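Saveck Trail Fund drops its "first ascent" prize and asks outdoor brands to show their numbers

For release: 7 May 2023

The Saveck Trail Fund will not hand out its annual prize for women's first ascents this year. The money is going to route access, childcare at events and plain travel costs. The fund is also asking the companies that put women on their posters to say what they pay them.

The prize, worth 2000 dollars, went each spring to one climber with a good story and, usually, a good photographer. It brought in press. Whether it brought anyone new to the crag is another matter, and the fund says it has seen no sign that it did.

"We kept giving a check to people who were already going up the mountain," said Kylie Pryor, director of the Saveck Trail Fund. "They deserved it. But I sat through a lot of award nights where a brand manager told the room that everything had changed, and then I drove home with three women who couldn't afford the gas to come back next month. I stopped clapping at some point."

In place of the prize, the fund will offer small grants of up to 500 dollars each. They can be spent on guide fees, bus tickets, a babysitter, boot resoling or a first-aid course. There is no essay. Applicants do not have to be beginners, do not have to be young and do not have to send a video. They do have to live within a day's drive of the Ukik valley, where the fund does most of its work, and they must say in a few lines what the money is for.

Nobody who gets a grant will be asked to post about it. Past sponsors have asked for that kind of thing, and the fund said yes more often than it should have.

The second part of the plan is a letter. It goes out this month to outdoor clothing and gear companies that sell in the region, and it asks three questions. How many women do you have on paid athlete contracts? What is the average length of those contracts, compared with the men's? What happens to a contract when an athlete gets pregnant or hurt?

The fund will print the answers in full on its website, along with the names of the companies that do not reply. It will not rank them or give out badges.

"I don't expect a flood of mail," Pryor said. "A couple of firms have told us on the phone that they're on a journey. Fine. I'd like to see the map."

One company has answered early. Zolen, which makes packs and shell jackets, sent its contract terms in April and agreed to have them printed. The terms are better than the fund expected on injury and worse on pregnancy, where pay is cut in half after eight weeks. Zolen says it is reviewing that rule. It gave no date, and the fund has asked for one.

The fund is also taking a harder look at its own record. An internal review found that most of its support over the past few years went to climbers who already had a sponsor. The review was written by Sukprasert, an outside consulting firm, and is open to anyone who asks for it. Some of it makes for poor reading. Meetings were held on weekday mornings, application forms ran to nine pages, and the yearly skills weekend cost 200 dollars before food or a place to sleep.

That weekend will go ahead in the fall at a lower price, still to be set. It will cover trad placements, self-rescue and overnight kit, down to stoves, bivy bags and what goes in a wash bag. Places are open to women with any level of experience, and returning climbers will be mixed in with new ones -- the two groups used to be kept apart, for reasons that no one at the fund could explain when the reviewers asked.

Not everyone is happy about the end of the prize. Two past winners wrote to the fund to say that the award opened doors for them, and that small grants will be easy for the press to ignore. Pryor agrees with the last part. The fund will look at the new grants after one year, and if they have gone to the same small circle of people, it will say so in public and try something else.

Grant applications open later in May and stay open until the money runs out. The form is one page long and can be filled in online, by mail or over the phone. Paper copies can be requested from the Saveck Trail Fund office during normal working hours.

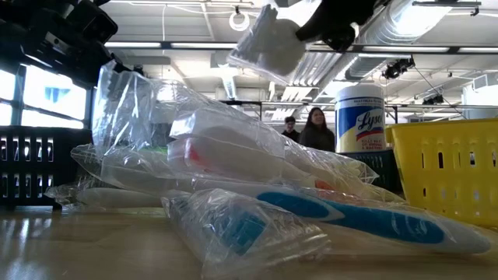 Toothbrushes in clear plastic bags.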